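Why Does Yawning Spread?

You are sitting on the school bus in Skeltside. Someone in the front seat yawns. Then the seat behind goes, then the next, and by the time the bus turns the corner the whole row looks like a nest of baby birds waiting for worms.

A yawn is a long, deep breath with your mouth stretched wide. Your jaw drops, your eyes squeeze shut and your ears may go a bit muffled. It's over in a few seconds, unless you are at a grown-up's party, where one yawn can seem to last until March.

Most people yawn when they are sleepy or bored. Some scientists think a yawn helps cool the brain a little. Others think it helps us wake up when we need to switch from one thing to another — from bed to breakfast, say. They are still arguing, and probably yawning.

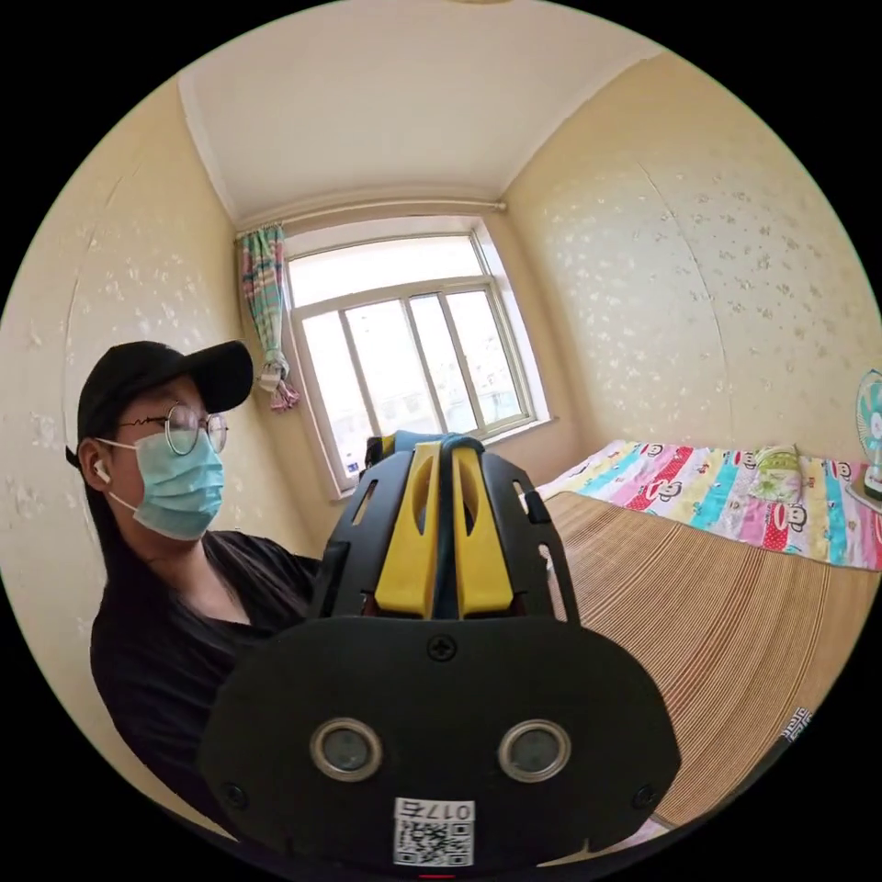 Do animals yawn too?

Plenty of them do. Cats, dogs, lions and even some fish open wide, and dogs can sometimes catch a yawn from a person.

Catching yawns seems to have something to do with copying. Your brain is very good at noticing what other people's faces are doing, and now and then it joins in without asking you. Babies yawn, but they don't seem to catch yawns from others. That usually starts when children are a few years old.

You don't even have to see one. Hearing a yawn can set you off, and so can reading about it. If you've made it this far with your mouth closed, well done. Now try reading this page out loud to someone at bedtime.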